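Crayfish Evening in Girthorpe – Gallery and Notes

Each year in February our cooking circle has one evening when we cook only crayfish. It began as a small thing for people who missed the crayfish parties of their childhood. Now the room is full, and many who come have never opened a crayfish before. We put this page together for the people who asked us how it is done, and for those who wanted to see the table again.

I write the notes myself, and English is my second language, so please excuse a strange word here and there. The other members have read the text and corrected the worst parts. If you were there and remember something differently, you are probably right.

The shopping

The crayfish came frozen from Saarinen, the fish shop near the bus station. They were already cooked and lay in their dill brine in plastic tubs. In winter you will not find live ones in Girthorpe, and I do not miss them. One tub holds 800 grams with the brine, and this is enough for two hungry people or for three who also like bread.

The bread was from Prametti. We take their dark loaf with caraway and also the white one for toasting. Last year we ordered too late and had only rolls, which everybody ate without complaining, but it was not the same. This year the order was made two weeks before.

Cherry tomatoes, dill, lemons and a hard cheese came from the ordinary supermarket. The whole bill for the evening was 389, drinks included. We divided it in equal parts, and children ate free.

Thawing and warming

The tubs go to the refrigerator the evening before. Do not thaw them in warm water, it makes the tails soft. I put a deep dish under the tubs, because one of them always leaks a little, and the smell of dill brine stays in a refrigerator for a long time.

Most of us like the crayfish cold. A few people want them warm, and for them we heat the brine slowly, take the pot from the stove and let the crayfish lie in it with the lid on. They should never boil a second time. When I was new in the circle I boiled them, and the meat was like rubber.

Strain the brine and keep a cupful. It is good in a soup the next day, with cream and a little tomato paste.

Setting the table

We began at 7 in the evening, with the lamps low and a paper cloth on the long table. Every person gets a small knife, a stack of napkins and a bowl for shells. The bowls are from the Stirnidar series, the heavy white ones which our circle bought second-hand. They are too small for this work, I say it every year – after ten minutes they are full, and people build a pile beside the plate.

For this reason I prefer a big flat surface that can be wiped. A mat is better than cloth. Brine goes into cloth immediately and the color does not leave it, also not with bleach.

How to open a crayfish

Hold the body in one hand and the tail in the other. Turn a little and pull. The tail comes away with the meat inside.

Press the sides of the tail together until you hear a crack, then open it from the underside with your thumbs. Lift the meat out in one piece and remove the dark thread along the back.

The claws take more patience. Break the small moving part to the side and pull it slowly, then cut the end of the claw with the knife. Some people throw the claws away, and I find this sad. The sweetest meat is there.

The children are faster than the adults at this. They also make more mess.

What we serve beside it

We keep it simple. Toast with butter, the cheese in thin slices, lemon for those who want it, and cherry tomatoes straight from the refrigerator. The tomatoes were my suggestion some years ago and I had to defend them, since they are not traditional. But between salty bites something fresh is welcome, and the little red ones need no knife when your hands are full of brine. I leave them whole.

A divided tray is practical for this kind of food. The tomatoes stay together in their own part and do not roll over the table.

What to do with the shells

Shells should leave the house the same evening. We collect them in a paper bag, put the paper bag in a plastic one and close it well. If you want to make stock, choose the clean shells, dry them in the oven and freeze them. A handful gives color and taste to butter too – melt the butter with the shells on low heat and strain it through a fine cloth.

My hands smelled of dill until the next day. Lemon helps a little, coffee grounds help more.

The picture

Cherry tomatoes in one side of a clear tray, with orange and dark red crayfish pieces and shells lying in a curve around the back and the right side. One brighter piece lies by itself on the gray mat. I like how well the two reds go together.
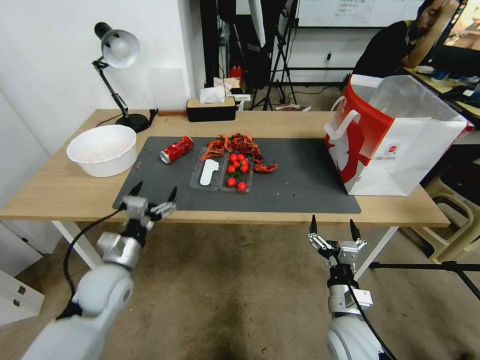
If you want to join us

The circle meets in the kitchen room behind the library in Girthorpe. You do not need to be a good cook. Bring an apron and a box with a lid for leftovers. For the crayfish evening we need to know your name early, so that Saarinen can put enough tubs aside, and please tell us about allergies, shellfish above all.

In March we make filled dumplings, and the flour is already bought.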